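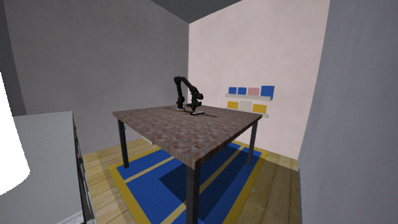
Mariann Dudás wrote back to my last post that her claim from the Erkness warehouse fire got closed and she only found out when she called. Mariann, same!! I'm on the Flilleck side of the creek and mine was marked "resolved" in November. I haven't seen a cent.

So, a little thread on where the smoke damage claims stand, for anyone on our streets.

Cirken (the warehouse's insurer) told me on the phone they have 300 household claims open. The letter they mailed me says to check yours online. I typed in the link exactly and got a 404. Typed it again, 404 again. 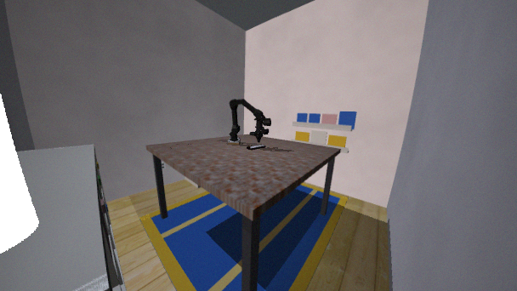 Robot arm on a speckled tabletop.

My own claim is $2,585. That's duct cleaning, two mattresses and the couch (the couch was old, fine, but it didn't smell like burnt rubber before!). I sent receipts for every bit of it.

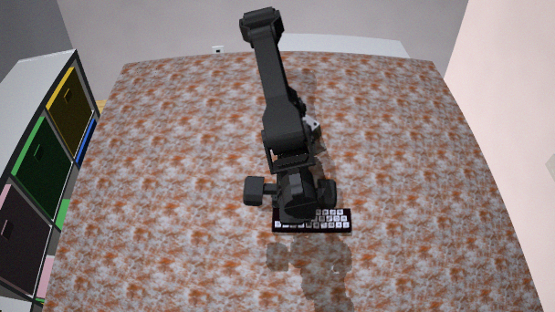
The adjuster, Gergely Deák, was perfectly nice when he came by, but he's been moved to another office and his voicemail is full. Ask for Vilmos Medve now. I got him on my third try.

He says closed files can be reopened if you ask in writing. Put your claim number at the top and keep a copy, please!
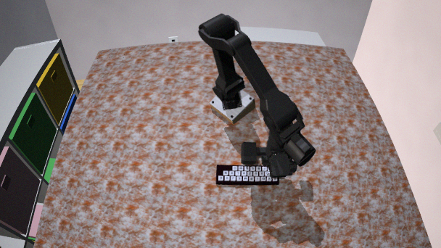

And if you rent, you can file for your own stuff even if your landlord already filed for the building. Miklós Bognár two doors down had no idea and he's sending his in tonight.

I'll post again when Vilmos calls me back.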